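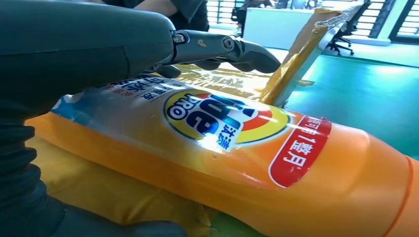

Kamil Vávra
Senior Lecturer in Household Studies, Park College, Lurkthorpe

Chapter 8
Liquid Detergents and the Laundry Shelf

Most of the washing done at home today is done with a liquid. Powder is still sold, and so are capsules, but the plastic bottle with a screw cap has become the thing people reach for. This chapter deals with that bottle: what is inside it, what is printed on it, how it should be kept and how much of it ought to go into a wash. The machine itself was covered in Chapter 7 and drying comes in Chapter 9.

Before you read on, look at the detergent you have at home. Note the size of the bottle, the dose given for a normal load and where on the label you found it. You will need these notes for the task on page 159.

8.1 What is in the bottle

A liquid detergent is mainly water with cleaning agents dissolved in it. The most important of these are the surfactants. A surfactant molecule has one end that is drawn to water and another that is drawn to grease. In the wash, the grease end fixes itself to the dirt and the water end helps to carry it off the cloth. Many liquids also contain enzymes, which break down marks left by food, sweat and grass. Perfume, colour and a preservative make up most of the rest.

Liquids rarely contain bleach, as it does not keep well in a liquid of this kind. White towels and tea towels washed only in liquid may turn grey over the months. Some households keep a box of powder for whites and use liquid for everything else.

8.2 Reading the label

A label has two jobs. It sells the product and it tells you how to use it, and the first job usually gets more room. On the orange bottle at the head of this chapter, the Tide Pro logo is a round target of yellow, red and blue rings, with the Chinese name 汰渍 printed below the main letters. To the right of it a red label reads 可用1整月, meaning 'lasts one whole month'.

A claim of this sort is worth stopping over. A month of washing for one person is a small matter. A month of washing for a family of five, two of them playing football, is a large one. When a maker gives a length of time or a number of washes, look for the size of load and the level of soiling it was worked out on. This may be in smaller type on another part of the label. If you cannot find it, treat the claim as a rough guide only.

Labels should also be read for safety. Look for hazard symbols, advice on what to do if the liquid gets into the eyes, and any warning about children. When you buy a product labelled in a language you do not read, find a translation of the directions before first use.

8.3 Measuring the dose

Too little detergent leaves clothes dull. Too much leaves a film on the cloth and in the drawer of the machine, and wastes money. Three things decide the dose: the weight of the load, how dirty it is and how hard the water is.

In July we asked households in Lurkthorpe to keep a washing diary. My colleague Miloslav Polák went through the 1028 washes they recorded and found that the cap had been filled by eye in most of them. Where people did measure, many filled it to the brim without looking for the lines inside. One household was using up to 60 ml more than the label asked for, every time.

Hold the cap level and at eye height when you pour. Wipe the thread of the bottle before you close it – dried liquid builds up there and the cap will no longer shut tightly.

8.4 Storage

Keep detergent in its own bottle, with its own label, on a shelf that small children cannot reach. Never pour it into a drinks bottle. The room should be cool but free from frost, and out of strong sun.

Bottles are best stored upright. A full bottle laid on its side puts the weight of the liquid against the cap, and a worn or badly closed cap may leak. If a shelf is too low for tall bottles, move the shelf or choose a smaller size. Large bottles are heavy when full and belong at waist height, where they can be lifted with both hands.

Words to learn in this chapter

surfactant
enzyme
preservative
soiling
hard water
dose

Text revised 03/11/2024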